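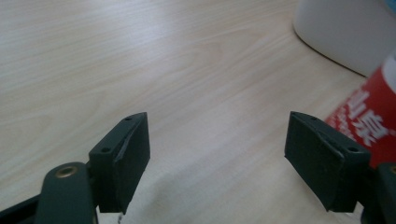 Gripper open over the tabletop, pads facing each other. See item 2 for the left and right pad edges.

Follik bench -- pre-session software and tooling check
Filled in May 11, 2019
Release under check: Grokent recorder with the Staltik pose tracker

Please read the comments as well as the marks, even if you are in a hurry. I know they go on a bit, but most of the trouble we had in February was written down somewhere in a comment that was skimmed over, and I would hate for us to go through that week again!

1. Both hand-held grippers found by the recorder on start-up
OK. Left and right came up under the correct names the first time. If they ever come up swapped, please don't just swap them in your head and carry on -- stop, restart Grokent and let it ask you again.

2. Finger pads, visual check before the opening width is set
OK WITH COMMENT. The lower edge of the left pad is a little frayed, and the right one has begun to curl along its upper left side. Neither is a reason to stop today, but the width estimate takes its closed position from pad touching pad, so a lifted edge can shift the zero. I've put a fresh pair on the Adebisi order and would like them fitted before the next long session.

3. Opening width, closed to fully open, five slow strokes each hand
OK. The curve was smooth on both sides. The left hand had a small step in it near fully closed, well inside the limit, and I do wonder whether the pad is to blame.

4. Wrist camera exposure locked
OK. Pale wood with a sheen on it is just the sort of surface that tempts the automatic exposure to wander about, and the grasp detector then loses the edges of anything light in colour. Lock it with the bare wood in view, then bring the objects in.

5. Wrist camera stream, 30 frames a second, no gaps
OK. Watched for 14 minutes with no dropped frames. Do leave the log window open while you watch, as the preview will happily look fine when the file underneath isn't.

6. Clocks in step between the head view and both wrist views
FAILED, THEN OK. The first reading had the right wrist 77 milliseconds behind, which would make nonsense of any two-handed task. Restarting the time service brought it back in line. I have left the failed reading in the log on purpose, so please don't tidy it away.

7. Tracker holds both hands over the whole table
OK. Carry each gripper slowly to all four corners and tilt it well over at each one, the way you would when putting something in a bin. 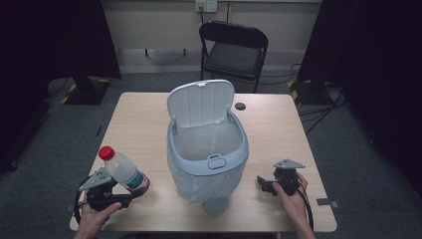
The clear bottle is the awkward one for perception, bless it. The detector does well with the red cap and the blue and white label and is much less sure of everything in between, so its box tends to shrink down to the label. For now the planner should take its grasp point from the gripper pose and leave the box alone. The same goes for the liner in the pale blue bin: it is translucent, it drapes over the front and sides, and the depth map gets ragged there. Use the rim set in the task file as the drop target, and keep the lid open from the first recorded frame, as the model of the bin has no moving lid yet.

8. Cables
OK WITH COMMENT. There are black cables across the carpet on the right-hand side, so mind your feet. Leave enough slack at each wrist for a full turn. A tugged cable shows up in the tracker as a tiny jerk, and you can lose a whole afternoon looking for it in the smoothing filter (I did).

9. Disk space for the session
OK. 200 gigabytes free. The recorder gives a warning when space is short but it will not stop by itself.

10. Replay of one short trial, all views side by side
OK. Played through from start to finish with the hands and the width curve agreeing nicely.

Result: cleared for recording, with item 2 left open until the new pads are on. Item 6 to be read again after the lunch break and the figure written in the margin.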